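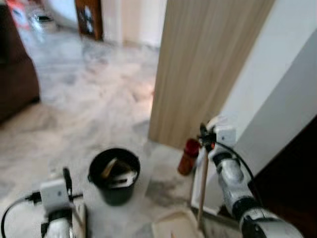
Light wood stick or handle, held nearly upright.

Making Stock From a Chicken Carcass

I roast a chicken most weeks and the bones go in a bag in the freezer. Two carcasses make a decent pot. One will do if you also have the neck and wing tips.

Break the bones up a little so they sit low in the pot. Add an onion cut in half with the skin left on, two carrots, a stick of celery and a bay leaf. Cover with cold water by an inch. My pot takes 3000 ml and I fill it to just under the rivets.

Bring it up slowly and skim off the gray foam. Once it starts to bubble, turn it right down and leave it for three hours with the lid tilted. A hard boil makes it cloudy. It still tastes fine, but I don't like it for clear soup.

Don't salt it. If you cook it down later for gravy, the salt gets too strong.

Strain it through a colander first, then a fine sieve. Press the vegetables lightly or you will end up with mush in the bowl.

Cooling: stand the pot in a sink of cold water and ice, and stir now and then. Big pots hold their heat for a long time, so I split mine into shallow tubs before it goes in the fridge. The fat sets on top overnight and lifts off with a spoon. Keep it for frying potatoes.

Freezing: I use 300 ml tubs, filled to a half inch below the rim. Write the date on the lid – chicken stock and turkey stock look the same in July. An ice cube tray is good for small amounts, such as loosening a pan sauce.

Use refrigerated stock within three days. If it has set like jelly, you did it right, and it will melt as soon as it warms up.

Ignacio Benavides wrote in to ask about adding vinegar. I tried a spoonful and couldn't taste any difference, so I leave it out.

Filed under: Poultry, Leftovers, Freezer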